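Dec 5, 2022

Finally a good one, after that gloomy stretch in October when I was pretty sure the whole planner was garbage and so was I. I got in early, ate a granola bar over the keyboard (again) and went straight back to the thing that's been bugging me, the chunk handoff. The policy spits out a batch of actions, the arms play them, the next batch shows up, and right at the seam both wrists do this little hiccup. On a block you'd never notice. On cloth it's awful, the fabric remembers everything.

So I finally plotted the commanded joints against the measured ones instead of guessing, and there it was. The left arm's stream was being stamped when it arrived and the right arm's when it was sent. Two different clocks, basically! All this time I've been tuning the smoothing to cover up a timestamp bug. It's been sitting in the Tsikata driver since I merged the Lultwood branch, and yes, I'm the one who merged it. The fix was two lines. I had a 629-line file open for most of the morning and the fix was two lines.
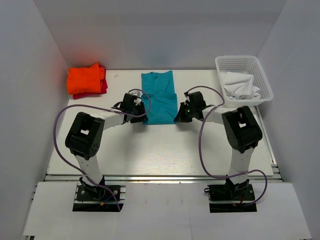

Corner grasps were what I really wanted to check after that, since they need both arms to show up together. The old planner would send one gripper in, let it nudge the cloth, and then the other one would close on wherever the corner used to be. Now I make them wait for each other at a pre-grasp pose and go in as a pair, and with the clocks sorted out they really do look like a pair. I kept the log from the teal one, with both grippers down at the bottom corners, because the two elbows are so close to mirror images that I just sat there grinning at it. The bottom edge is nearly straight too. The top half is still a mess of creases and there's a corner sticking up, so the flattening score gave it a pretty stingy number, and I think the score is right. It averages over the whole mask though, so a nice smooth bottom can hide a crumpled top. I want to split it by region. Tomorrow, maybe.

Rafia Marwat came by after lunch and asked why I don't just retrain. Fair question! I've got roughly 4000 episodes in the Stuvside set, but I'd bet a good part of them carry the same skewed stamps, so retraining now means teaching it the hiccup all over again. She thinks we can estimate the offset from the gripper close events and fix everything offline. I said it would drift. She said prove it. So now I have to go prove it, ugh.

Still to do: write a test for the clocks so I can't break this again, move the wait pose into the Trikness config where it belongs, delete my three smoothing hacks (with pleasure), and answer Rafia with a plot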